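Breldale sorting hall changes how it handles loose household goods

The reuse center at Breldale has moved its small mixed goods out of shared pallets and into single metal bins, one batch to a bin. The change took effect in July and covers toys, grooming items, building blocks and similar small pieces that arrive unboxed. Furniture, textiles and electrical goods are handled as before.

Until the change, small goods were tipped onto a long table and sorted by hand into trays. Adel Hegazy, who runs the hall for operator Desesetti, said the table worked well for boxed sets but poorly for loose pieces. Round objects rolled, flat ones ended up under larger ones, and parts of the same toy were often separated before anyone had checked whether they belonged together.

Under the new procedure each batch is kept small. The contents are spread on the bin floor in one layer as far as possible, and nothing is added until the bin has been cleared. Pieces that touch are left as they lie. Staff record the batch number, the source of the goods and the time the bin was opened.

The hall received 2,795 kilograms of small mixed goods in the first quarter under the old method. Of this, hairbrushes, combs and other grooming items made up a minor share by weight but a large share of the handling time, according to the center's own log. They are hard to stack, their handles catch on other items, and bristles collect lint and hair. Used brushes are not resold. They are pulled first and sent to plastics recovery, where the handle and the head are processed together.

Toys take a different route. A piece with a clear outline and no missing parts goes to the wash line. A piece that looks like part of a larger set is held for up to 8 working days in case the rest of the set turns up in a later batch from the same source. Single blocks are pooled by color and size and sold by the bag.
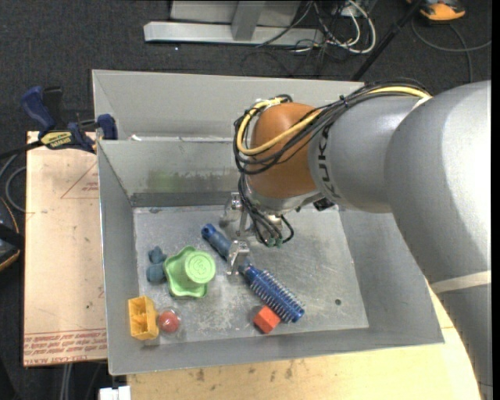 Bin specification

The bins are gray metal with sloping side walls. Desesetti compared them with plastic crates of similar volume before ordering. The crates were lighter and cheaper, but their ribbed floors held small parts in the grooves, and the walls bowed when two crates were placed side by side. The metal bins are wiped out between batches and washed at the end of each shift.

Pratham, the company that supplies the racking, has fitted 110 bin positions along the north wall of the hall. Each position has a card holder at waist height. A green card means the bin is ready for sorting, a white card means it is on hold, and a bin with no card is treated as unsorted.

Mixed plastics remain the main difficulty. A brush, a block and a toy figure can look alike in material and still need separate streams. Hegazy said the hall does not try to settle this at the bin. Items are first divided by type, and material checks follow at a second station run by Metwally, the center's recycling contractor. Pieces with no marking go into a separate container and are tested in groups at the end of the month.

Blocks with recessed compartments have been given their own line on the sorting sheet. Smaller pieces lodge in the openings and were sometimes carried into the wrong stream. The sheet now calls for each such block to be turned over and tapped out before it leaves the bin. The same applies to toys with hollow bases.

Throughput figures

The center handled nearly 1,000 bins in the first full month of the new procedure. Figures for the share of toys returned to sale have not been released. Hegazy said the early numbers are affected by a backlog from the spring, most of it loose building blocks, and will be published once that material has been cleared.

Drop-off rules for the public have changed slightly. Small goods should be brought in dry and free of batteries, in open containers or clear bags. Boxed games with all their parts should be taped shut and handed in at the counter, where they bypass the bins. Brushes, combs and other personal care items are still accepted, but should be kept apart from toys.

The hall opens to the public at 9 a.m. Sorting starts two hours earlier, and goods left at the gate overnight are entered in the first batch of the morning.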